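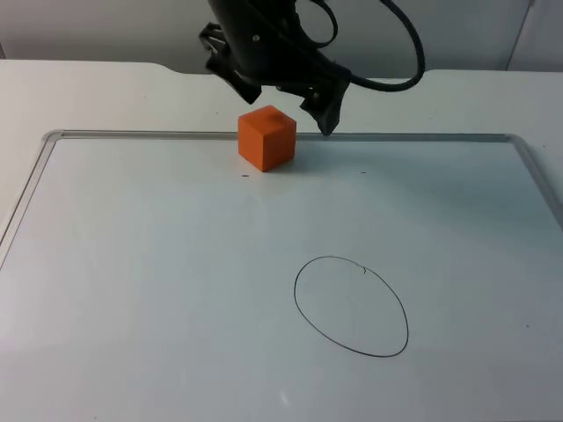

# Zutau tabletop kit – evaluation data card

Episodes recorded while reviewing the Zutau tabletop kit with the Collex two-finger gripper. Covers the `cube-to-oval` task only. Drawer and peg tasks are in a separate release.

## Task

Pick up the orange cube and set it down inside the oval drawn on the whiteboard. An episode counts as a success if the cube is released with its whole footprint inside the line. Touching the line is scored as `partial`.

The oval is drawn by hand and redrawn between sessions, so its shape and position vary. Do not hard-code a target. Small marks on the board are not annotated.

## Contents

| Item | Value |
|---|---|
| Episodes | 190 |
| Sessions | 5 |
| Outcome labels | 3 (`success`, `partial`, `fail`) |
| View | fixed, one per episode |

Each episode folder holds the video, joint states, gripper opening and `meta.json`. Timestamps share one clock. Session 4 has no gripper opening values – the field is present but filled with nulls.

## Loading

```
pip install lalura-reader
lalura open ./cube-to-oval --session 2
```

Readers older than the February build ignore `partial` and report it as `fail`.

## Notes on the kit

- Setup followed the Enache quick start guide without changes. The guide skips cable routing. Leave slack at the wrist and check it at both ends of the reach before recording.
- Starts with the cube against the board's raised rim are harder. The default approach height does not clear the rim with the fingers fully open; raise it in `approach.yaml`.
- Default grip force was kept for all sessions.

## Known issues

- Outcome labels come from one reviewer.
- Lighting was not varied. Results may not carry over to other rooms.

Last updated: Sunday, April 7, 2024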